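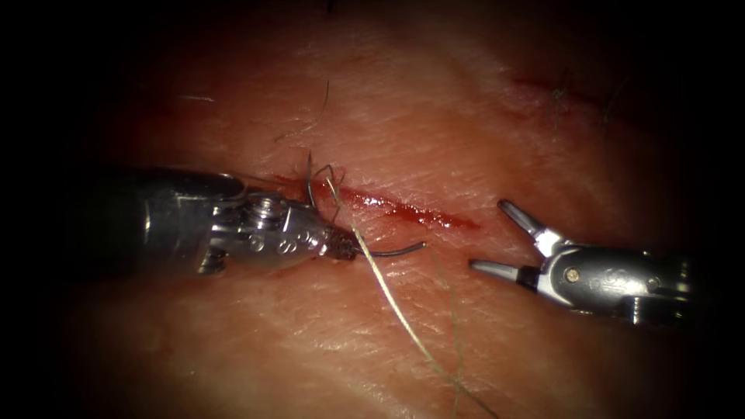 From: Amedeo De Luca
To: Turnutach list, suturing and materials
Date: 2022-02-12
Subject: Re: thread handling on straight incisions

On the Mollano thread, Parisi wrote:

> We have gone back to the braided stock for the straight-incision
> exercise and I am not convinced. It drags at the entry point, and
> the tail ends up lying across the jaws before the first throw.
> Two questions for the list:
>
> 1. What length are people cutting?
> 2. Does anyone start at the far end of the cut and work back?
>
> I would also like to know if the pale thread is worth keeping. Ora
> says the darker one is easier to find against the tissue.

Taking these in order.

Length. We cut at 80 mm for interrupted stitches and longer only for a running closure. Anything over that leaves a tail that wanders over the work and has to be moved before each throw. The picture at the top is a fair reference for the layout I mean: needle in the driver at the left end of the incision, thread crossing in front of the jaws and then running down and to the right over the tissue. With the tail lying like that I would park it to one side before closing the jaws on anything else. Catching the thread in a grooved jaw roughens it, and a roughened braid drags more on every pass after that.

Starting point. We start at one end and do not switch partway. On a cut that tapers, I place the first stitch at the wider end and shorten the bites toward the point. Keep the entry and exit the same distance from the edge. If the bites are uneven the edges will step, and adding tension does not fix a step.

Drag at the entry point. Check the needle path before blaming the thread. If the wrist is pushed straight forward instead of rotated, the needle widens its own hole and the tissue bunches up behind the curve. Rotate through the arc, let the point come out on its own, then take it with the grasper a short way behind the tip. Holding it at the very tip dulls it.

Color. I disagree with Ora on this one. The beige thread catches the light along its length and I have no trouble following it over pink tissue. Dark thread is easy to lose wherever the lighting falls off at the edge of the field, and a dark needle next to dark thread is worse. I would keep the pale stock for the straight incision and use the dark for knot drills on the white pad.

Stock. There are 359 lengths left in the Mollano box, already cut. The next order is for 1000 and will not be placed until April, so please use up to 10 per person per session and return unopened packs to the drawer they came from.

One open item from my side - has anyone compared the braid with a monofilament on the same cut, same needle, same bite spacing? I have notes for the braid only. If you have the other half, send the spacing and the number of throws per knot and I will put the two sets side by side.

Amedeo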